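Brollar: simulated countertop set

Brollar is a collection of two-armed tabletop episodes, generated in simulation and used to train a policy by imitation. The kitchen counter portion was set up by Seo-ah Ryu, with review by Ruairí Hanrahan. Each episode pairs rendered views with joint positions for both arms.

Red pepper on the white plate, open box behind it, both hands over the marble.
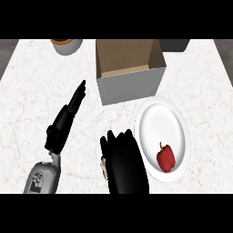 Joint positions are stored with every rendered step. The counter portion holds 3,178 episodes, capped at 900 steps each. Marble texture and lighting are drawn from 4 presets.

Right gripper down inside the box, left gripper empty over the counter. 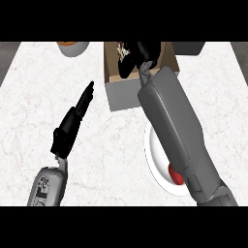
A further 200 episodes are held back for testing and share no random seeds with the training split. Episodes that reach the step cap are kept and marked as incomplete. The Lelwood set, due in June, uses the same file layout.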